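Home Tickets Facilities Knowledge Base My Requests Sign Out

Zalach Service Desk, Facilities Queue
Ticket 102: Wheeled shelving moves when bins are pulled
Status: Monitoring
Submitted by: Stores, Flenance building
Unit concerned: large blue metal shelving unit on casters, carpeted area

Summary of report: The unit shifts toward the walkway when a full bin is drawn from the lowest tier. The requester asks that it be secured without fixing it to the floor.

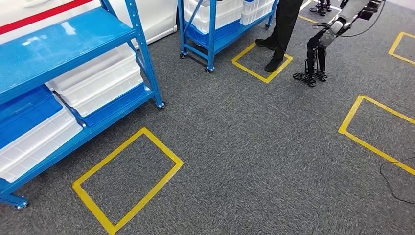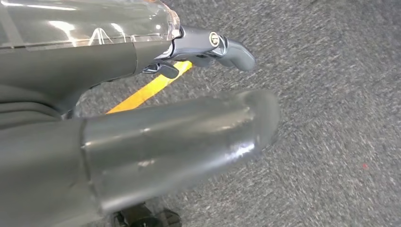
Initial assessment: The requester reports that 2 of the casters have brakes and that both were engaged at the time of the movement. The Cladudwood fitting sheet for the unit calls for 4 braked casters on carpet. The replacement set was ordered through Polák under the existing supply agreement.

Log

November, 8:40 a.m. Ticket accepted. Stores was instructed to place heavy bins on the lowest tier and to leave the top shelf clear until further notice.

November, 11:15 a.m. Unit unloaded and inspected. Shelves level. One caster stem was loose in its socket and was tightened. Bins returned to their original tiers.

November, 2:30 p.m. Movement reported again, less than before. Stem checked and found tight. The fault is attributed to the unbraked casters.

November, 4:05 p.m. Replacement casters fitted and all brakes engaged. Bins were drawn from each tier in turn and no movement was observed.

Further action: Stores is to release all brakes before relocating the unit. Any renewed movement should be entered under this ticket number. The smaller cart is outside the scope of this request and requires a separate ticket if similar work is wanted.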